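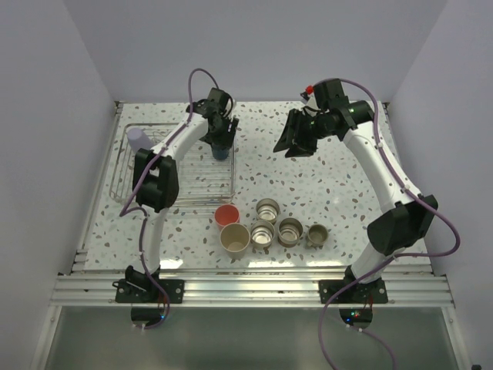 Frequently asked questions: Bovley Open Water Relay

Updated June 14, 2024

Who can enter a team?
Every swimming club with a valid registration can enter. A team has four swimmers, and at least one must be a woman and at least one a man. Swimmers from two different clubs may form a team together, but then the team does not receive club points.

How old must a swimmer be?
The minimum age is 13 on the day of the race. Swimmers under 18 must bring the permission form signed by a parent. We cannot accept a photo of the form on a telephone.

What is the course?
The race is swum in Skarell Lake. Each swimmer makes one lap around the three yellow buoys and then touches the hand of the next swimmer at the pontoon. The complete relay is 2,553 metres. We know this is not a round number. The laps were measured again in January, after the new pontoon was put in place, and we decided to keep the buoys where they were.

Is a wetsuit allowed?
It depends on the water temperature, which is measured at the pontoon two hours before the start. Under 18 degrees the wetsuit is obligatory, from 18 to 22 degrees you may choose, and over 22 degrees it is forbidden. The result is written on the board beside the registration tent.

Can we change the order of the swimmers?
Yes, until 30 minutes before the start. Please come to the registration tent with the new order on paper. After this time the order is fixed, also if somebody is late.

What if a swimmer is ill?
You may replace one swimmer on the morning of the race. The new swimmer must fulfil the same conditions as the others. If you must replace two swimmers, the team can still swim, but without classification.

How many teams can take part?
There are 37 places. When they are all taken we open a waiting list, and we write to the teams on it in the order in which they applied.

How much does it cost?
The fee is 79 euros for each team. It includes the caps, the timing chips and a warm soup after the finish. The fee is not returned if you cancel in the last two weeks before the race. If we must cancel because of thunderstorm or bad water quality, you can use it for the next edition.

We lost a timing chip. What now?
Please tell the people at the finish immediately. We ask 13 euros for a lost chip.

How do we get there?
From Ashby station take the bus in the direction of Bovley and get off at the stop Candum Bridge. From there it is ten minutes on foot along the water. Cars can be left in the meadow behind the boat house, but the ground is soft after rain and camper vans are not admitted.

Can spectators come near the pontoon?
The pontoon is only for swimmers and judges. You see the exchanges well from the grass bank on the north side. Dogs are welcome there on a lead.

When are the results published?
Provisional results hang at the boat house half an hour after the last team has finished. A protest must be given in writing within 20 minutes after that. The final results are on this website the same evening.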